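Flag Day and holiday flag care – quick tips

28 June 2018

Holiday week coming so heres the short list. Flags, bunting, the parade stuff. Most of it from our Cilcombe block group, we hang flags on every porch for the civic holidays and have wrecked plenty.

Washing
Nylon and polyester: cold water, mild detergent, gentle cycle. Hang to dry. No dryer. Cotton: by hand, in the tub, test a corner first for bleeding. Red runs. Old wool ones go to the dry cleaner, some will do it free in the weeks before the Fourth – ask.

Rust spots from the grommets
Lemon juice and salt, let it sit, rinse cold. Light spots only. Don't do this on a printed flag, Catarina Bastos tried and lost a star.

Frayed fly end
Catch it early. Trim straight, fold twice, run 2 rows of zigzag with polyester thread. Cotton thread rots outdoors. If its torn past the stripes' ends so the shape looks off, retire it.

Bunting
Iron on low, from the back, with a dish towel in between. Store rolled on a cardboard tube. Folded bunting keeps the creases til next year and the year after.

Porch brackets
Squirt of dry silicone on the thumb screw. Check the screws into the post every March, winter loosens them. Ívar uses brass, steel ones stained his siding.

Tangled on the pole
Get a spinning pole or a pair of the clip rings. The rings are cheaper. Put one at the top and one at the lower grommet, stop collar under each.

Yard signs after the speeches
Pull straight up, dont wiggle. Wires bend. Wipe signs with dish soap and stack flat with newspaper between or the ink sticks.

Table for the block supper
Paper tablecloths blow away, tape underneath at the corners. Plain white plates go with whatever colors are left over from last year, so skip the printed ones.

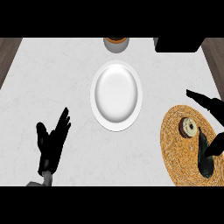 Candle wax on a cloth flag or runner
Ice cube in a bag till the wax is hard, crack it off, then brown paper and a warm iron. Keep moving to clean paper. Wash after, cold.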